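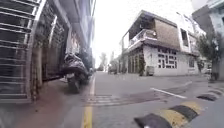

**À quoi a servi la subvention au cours du semestre ?** Elle a financé la constitution d'une base de données sur les comptes rendus de séance des conseils municipaux, la saisie des votes nominatifs et la première vague d'entretiens auprès d'élus et d'agents territoriaux.

## 1. Rappel du périmètre

Le projet porte sur la discipline de groupe dans les assemblées locales : dans quels cas un élu de la majorité vote-t-il contre la délibération présentée par l'exécutif, et sur quels sujets ? La convention signée avec la fondation Bortolotti couvre deux communes, Flanville et Stirum, ainsi que la communauté d'agglomération de Velholm. Le périmètre n'a pas changé depuis le rapport précédent.

## 2. État d'avancement

| Lot | Objet | État |
|---|---|---|
| 1 | Collecte des procès-verbaux | terminé |
| 2 | Codage des délibérations | en cours |
| 3 | Entretiens | en cours |
| 4 | Rapport public | non commencé |

**Lot 1.** Le corpus compte 793 délibérations, toutes récupérées en texte intégral. Les procès-verbaux de Velholm antérieurs à la dernière fusion intercommunale n'existent que sur papier ; ils ont été numérisés puis relus à la main, la reconnaissance de caractères confondant régulièrement « pour » et « pouvoir » dans les colonnes de vote.

**Lot 2.** À ce jour, 600 délibérations sont codées selon la grille à deux niveaux (domaine budgétaire, puis objet). Le double codage de contrôle a fait apparaître un désaccord récurrent sur les subventions aux associations sportives, classées tantôt en « jeunesse », tantôt en « équipements ». La grille a été corrigée et les actes concernés recodés.

**Lot 3.** 14 entretiens ont été menés. Les groupes d'opposition ont répondu plus vite que les majorités, ce qui crée un déséquilibre à corriger avant toute exploitation. À Stirum, le groupe majoritaire demande à recevoir les questions par écrit avant de se prononcer ; un guide abrégé lui a été transmis.

## 3. Premières observations

Ces éléments sont provisoires et ne doivent pas être cités.

- Les votes dissidents au sein des majorités se concentrent sur l'urbanisme et la tarification de l'eau. Le vote du budget primitif en comporte très peu.
- L'abstention remplace souvent le vote contre. À Flanville, plusieurs élus la décrivent comme un signal adressé à l'exécutif — sans conséquence sur le résultat.
- Les absences lors des séances disputées sont difficiles à interpréter. Les procurations ne sont pas toujours mentionnées de la même manière d'une assemblée à l'autre.

## 4. Budget

Les dépenses de personnel sont conformes au prévisionnel. La numérisation des archives de Velholm a entraîné un dépassement de 3 000 euros, compensé par la ligne « déplacements », sous-consommée. Ce virement reste dans la limite autorisée par la convention et n'appelle pas d'avenant.

## 5. Difficultés et points de vigilance

Le calendrier électoral limite la disponibilité des élus à partir de janvier. Les entretiens restants avec les membres des exécutifs doivent donc être tenus avant cette date, faute de quoi ils seraient reportés après l'installation des nouvelles assemblées, avec des interlocuteurs en partie différents.

Le traitement des données nominatives fait l'objet d'une note séparée. Les votes en séance publique sont reproduits tels quels ; les propos recueillis en entretien sont anonymisés dès la transcription.

## 6. Prochaine période

1. Achever le codage du lot 2 et publier la grille en annexe méthodologique.
2. Rééquilibrer l'échantillon d'entretiens en faveur des groupes majoritaires.
3. Soumettre à la fondation un plan détaillé du rapport public.

Nous demandons à la fondation de confirmer le format attendu pour le lot 4 — rapport unique ou une synthèse par assemblée. Le choix détermine le volume de relecture à prévoir et doit être arrêté avant la rédaction du plan.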